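Good practice, according to whom?

November 13, 2019

I have now read the Orus guide to good practice for tabletop arms twice, all 30 pages of it, and I still couldn't tell you what a person is supposed to do differently on the morning after reading it. "Operators should maintain appropriate awareness of the shared workspace." Fine. I maintain it. Who checks?

We took the guide on in July at Kitirley, mostly so we could say we had. There is a sign-off sheet that goes with it, 6 boxes, and I have yet to see one come back with a box left empty. That bothers me more than a bad score would. A form that everybody passes is measuring how well people can hold a pen.

What the guide does have is a fair amount on layout. Keep the items apart from the bin they go in. Keep the second arm out of the first one's path. Leave bare table between things. I agree with all of it, and it was common sense before somebody put a logo on it. The part I wanted was about speed, and speed gets half a paragraph, with the word "reasonable" in it. Reasonable for moving a candy bar? Reasonable with my hand on the table? 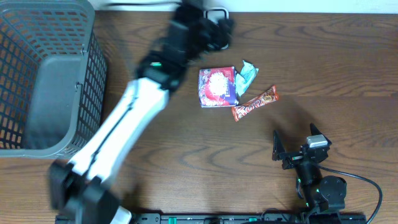

What I would write instead

Give me a number. Krajewska, who we buy parts from, ships a one-page sheet that says 100 millimeters of clear table on every side of the thing being picked up. You can argue with it – I have – but you can also lay a ruler down and find out.

Then say when to stop. The Fullero checklist at least does this: if anyone reaches in, the run ends and gets logged as ended, with no picking up where you left off.

And drop the sign-off sheet. We have around 700 runs logged under it and I can't point to one that went differently on its account. I asked for the sheet to be reviewed and was sent a form for requesting reviews – I haven't filled it in yet.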